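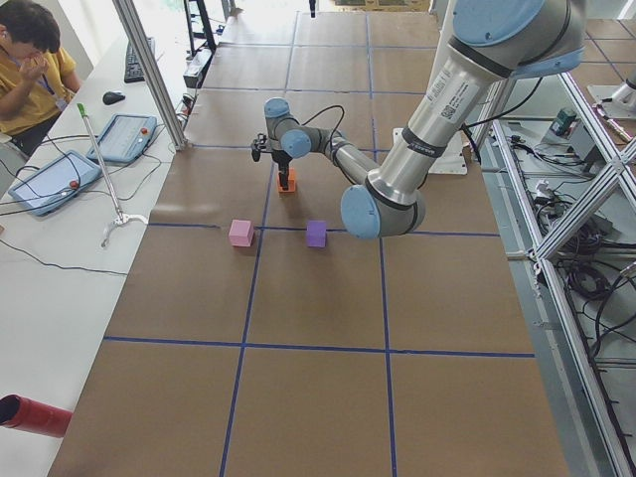 Is the Pleturix kit worth buying if you already own an arm and a gripper, or is it mostly foam and tape, one reader asked under my June post. I've got plenty of foam scraps and a roll of painter's tape in the drawer already, the same reader went on, so sell me on it.

Fair enough! I'm not going to sell you on it, but I can tell you what I think after running it a lot more than I planned to.

Pleturix Tabletop Pick Kit
Made by Andemach
Sold through Plilora
Price as reviewed: $2,000
Arm and gripper not included

So yes, there is foam in the box, and there is tape. You get nine foam blocks in assorted colors, the paper, the tape, a printed layout guide and a license for the Pleturix software, and the software is where most of your money goes. It sits between you and the arm controller and gives you a library of short jobs: hover over a block, close on it, lift it, put it down in another cell, line blocks up in a row, and so on. You pick a job, tell it which cells you're using, and it walks the arm through while keeping a log of every move and every gripper close. I've been using it with a two-finger gripper and it was happy with that from the first day.

The grid is the part I made fun of before I tried it. Blue tape on brown paper, come on. But I've become very fond of it. Before Pleturix I was placing blocks by eye and then wondering why one afternoon's results looked nothing like the next (I know, I know). Having lines on the table means I can write "orange in the middle, just behind the tape, pink left, purple right" in my notes and set the same thing up again tomorrow. You could absolutely tape your own. What you'd be missing is the layout guide, which matches the cell names in the software, and that saved me from a lot of squinting between the screen and the table.

Setup

Twenty-two minutes for the paper and tape, with me pulling one strip back up and doing it over. The guide wants the paper pulled flat before you tape anything, and they mean it. Seams are fine. Bubbles are not, the gripper will find them. Getting the software to talk to the controller took me the rest of the morning, and most of that was my own network settings, so I won't hold it against Andemach. The cell setup is done by jogging the arm to a few of the tape crossings from the pendant and saving each point. It's dull work but you only do it when you move something.

One small thing I'd change: the guide tells you to keep the pendant within reach and then gives you a layout with no room for a desk next to the table. Put a desk there anyway. Running back and forth for the stop button gets old fast, and you really do want that red button close while you're learning.

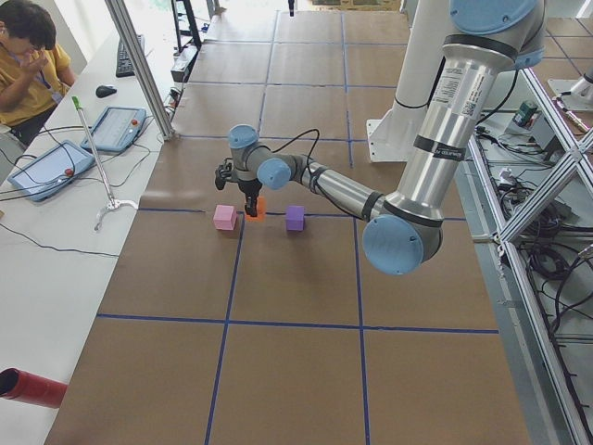
Tessa Lindqvist

How it runs

My favorite job in the library is the middle pick. Three blocks in a row, go straight down on the center one, close, lift, leave the neighbors alone. It sounds like nothing. Try it with the row packed a bit tighter and you find out quickly how much clearance your fingers need, and whether your approach is as vertical as you thought it was. I had a slight tilt at the wrist that I'd been living with for ages without noticing, and a nudged purple block gave it away.

I set up a long run of the middle pick, 200 cycles, and let it go while I did paperwork next to it. The log gave me a clean list at the end with the misses marked, and most of my misses came from the same cell, over toward the far side where the arm has to stretch. I re-saved the points for that part of the table and the next run was much better. Could I have worked that out without the kit? Probably, eventually, with a spreadsheet and a bad mood.

The blocks are good. They're light and grippy, and they give a little when the fingers close, so an over-eager force setting leaves you with a dented block and nothing worse. The colors are easy to tell apart at a glance. I do wish Andemach sold the blocks separately, because the corners get ragged if you're rough with them (I'm rough with them) and right now the only option at Plilora is a refill pack with more paper and tape that I don't need.

What bugs me

The software logs beautifully and exports badly. You get one file per job, named by a code, and renaming them is on you. If you run a lot of short jobs you'll end up with a folder that looks like a cat walked on it.

There's no proper two-arm mode either. I have a second arm sitting on the same setup and Pleturix just doesn't know it exists. The product page at Plilora says "works with multi-arm cells," and I suppose it does in the sense that it works with one of them at a time! If sharing a table between arms is your main interest, don't buy this version for that.

And the cable advice is one line long. Mine loops over the wrist, and I spent a while getting enough slack in it that the last joint could turn freely without dragging. A page on that would have been welcome. Check yours through the full range of the wrist before you start any long run.

Compared with Pirihi

A few of you asked about the Pirihi set. I had it on loan last winter. Pirihi gives you hard plastic shapes and a molded mat, and it all feels nicer in the hand, I'll give them that. The mat only comes in one size though, and it left half of my table doing nothing. Paper and tape go as far as your table goes. Pirihi's job library was also shorter when I had it, and I missed being able to edit the steps. If you have a small bench arm and want to be up and running by lunch, Pirihi is probably the better buy. For a full-size arm on a big table I'd go Pleturix.

So, to the reader with the drawer full of tape: if you like writing your own routines and you already keep good logs, save your money and tape a grid this weekend. If your notes look like mine used to, get the kit. I paid full price for it and I'd pay it again, while grumbling about the file names.

Plilora lists it as in stock, with the refill pack on the same page. The license covers one controller, and moving it to another one takes an email to Andemach. They answered mine the same afternoon.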